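스토모(Stomo) 소식지 6월호
퇴원하고 나서의 밥과 걸음에 대하여

지난 호에 입원 가방 이야기를 썼더니 답장이 참 많이 왔습니다. 저희 소식지를 받아 보시는 분이 268분인데, 메일함을 열 때마다 새 편지가 있어서 며칠 동안은 아침 커피를 들고 그것만 읽었어요. 수건을 몇 장 챙기느냐로 이렇게 할 말이 많을 줄은 몰랐습니다. 그런데 읽다 보니 가방 이야기로 시작해서 결국 집에 돌아온 뒤 이야기로 끝나는 편지가 많더라고요. 병원에서는 때 되면 밥이 나오고 누가 들여다봐 주는데, 현관문을 닫고 나면 갑자기 조용해진다고요. 그래서 이번 호에는 그 조용한 며칠에 대해 써 보려고 합니다.

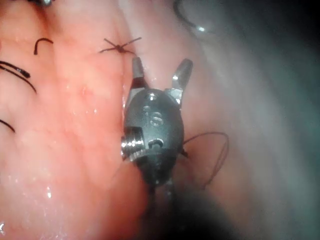 몸체에 숫자 16이 새겨진 수술 기구

저는 배 수술을 받고 입원한 지 11일 만에 집에 왔습니다. 집에 오면 제일 먼저 얼큰한 찌개를 먹겠다고 병실에서 내내 별렀는데, 막상 식탁에 앉으니 흰죽도 반 그릇을 못 비우겠더군요. 속상하기도 하고 끓여 준 식구한테 미안하기도 하고, 괜히 숟가락만 만지작거렸습니다. 지금 생각하면 미안해할 일도 아니었는데 말이에요. 그다음 날부터는 그릇을 바꿨습니다. 찬장 구석에 있던 작은 종지에다 조금씩, 대신 자주 먹었어요. 다 비운 그릇을 보는 게 생각보다 큰 힘이 됩니다.

답장 주신 분들 메뉴도 조금 옮겨 볼게요. 두부를 으깨 넣은 계란찜, 애호박을 푹 익힌 된장국(건더기는 나중에), 잘 익은 바나나, 식빵 속살을 따뜻한 우유에 적신 것. 마지막 것은 오트몽(Otmont) 사시는 독자께서 알려 주셨는데, 시장 입구에 있는 빈체(Vincze) 빵집 우유식빵이라야 그 맛이 난다고 아주 단호하게 쓰셨습니다. 저도 먹어 봤고, 그 단호함을 이해하게 되었습니다. 다만 드셔도 되는 음식은 수술마다, 사람마다 다르니 퇴원할 때 받으신 안내문이 늘 먼저예요. 냉장고 문에 붙여 두시면 식구들도 같이 볼 수 있어서 좋습니다.

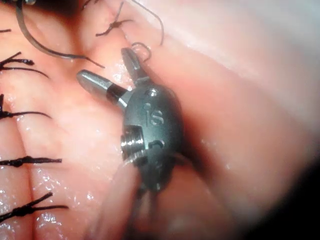

읽는 시간 약 4분

이제 걷는 이야기를 해야겠습니다. 퇴원 안내문에 ‘가벼운 걷기’라고 적혀 있었는데, 저는 이 가볍다는 말이 도무지 감이 안 왔어요. 처음에는 거실에서 부엌까지, 그다음에는 현관까지, 그러다 용기를 내서 아파트 복도 끝까지 갔습니다. 슬리퍼를 신고 벽을 짚으면서요. 복도 창문으로 감나무가 보이는데, 그 집에 몇 년을 살면서 거기 감나무가 있다는 걸 처음 알았습니다.

바깥에 나갈 수 있게 된 뒤로는 오트몽 개울길을 걸었습니다. 빨래터 자리에서 시작해 작은 돌다리까지 680미터인데, 길이 평평하고 무엇보다 의자가 많아요. 저는 의자마다 다 앉았습니다. 정말로 다요! 앉아서 물소리 듣다가, 지나가는 강아지 구경하다가, 일어날 마음이 나면 일어났습니다. 돌다리까지 못 가고 돌아온 날이 더 많았는데 그런 날도 수첩에는 ‘걸었음’이라고 썼습니다. 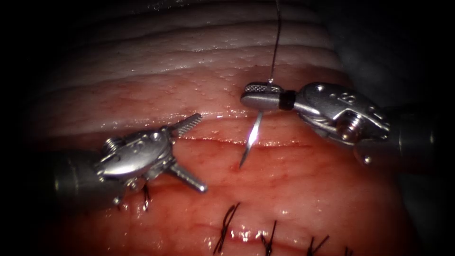 수첩 이야기가 나왔으니 말인데, 이건 꼭 권하고 싶어요. 저는 손바닥만 한 줄 없는 수첩을 썼고, 먹은 것과 걸은 것과 잔 시간을 한 줄씩 적었습니다. 처음에는 외래 갈 때 여쭤볼 것을 잊지 않으려고 시작했는데, 어느새 22쪽을 채웠더라고요. 옛날 쪽을 펴 보면 ‘머리 감음, 힘들어서 누움’ 같은 게 적혀 있습니다. 그날은 하루가 통째로 날아간 것 같아 울적했는데, 뒤쪽에는 ‘머리 감고 시장 다녀옴’이라고 되어 있고요. 혼자서는 나아지는 게 잘 안 보이니까 글씨로라도 남겨 두면 좋습니다. 물론 열이 난다거나 상처 쪽이 이상하다 싶을 때는 수첩에만 쓰지 마시고 바로 병원에 전화하셔야 해요.

옷도 빼놓을 수 없지요. 배를 누르는 허리 고무줄이 그렇게 얄미울 수가 없습니다. 저는 결국 잘 입던 바지를 들고 뤼스틴(Rustine) 수선방에 갔어요. 고무줄을 빼고 넓은 끈으로 바꿔 달라고 했더니 안쪽에 부드러운 면까지 한 겹 대 주셨습니다. 그 바지를 지금도 입어요. 배가 다 나은 뒤에도 이만큼 편한 옷이 없습니다. 새 옷을 사기 전에 집에 있는 옷부터 한번 꺼내 보세요. 앞이 트인 잠옷이나 품이 넉넉한 원피스도 의외로 쓸모가 많습니다.

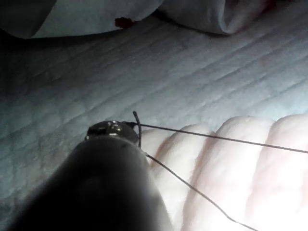
그리고 손님이요. 이 부분은 쓰면서도 조심스러운데, 걱정해 주는 마음이 고마운 것과 두 시간 동안 앉아서 이야기하는 것은 다른 일이더라고요. 저는 사람을 좋아해서 누가 온다고 하면 무조건 오라고 했다가 저녁에 앓아눕곤 했습니다. 나중에는 “오후 3시에 와서 차 한 잔만 하고 가 줘” 하고 미리 말했어요. 입이 잘 안 떨어졌지만 다들 오히려 편해했습니다. 반찬을 들고 와서 문고리에 걸어 두고 문자만 남긴 이웃도 있었는데, 그날 먹은 무나물이 아직도 생각나요.

다음 호에서는 잠 이야기를 모아 볼까 합니다. 베개를 어디에 괴는지, 새벽에 깨면 무얼 하시는지, 라디오파이신지 책파이신지 편하게 적어 보내 주세요. 길어도 괜찮습니다, 저도 이렇게 길게 쓰는걸요. 보내 주신 글은 이름을 빼고 실을게요. 개울길 의자에서 혹시 저를 보시면 옆자리에 앉으셔도 됩니다.

스토모 편집실 드림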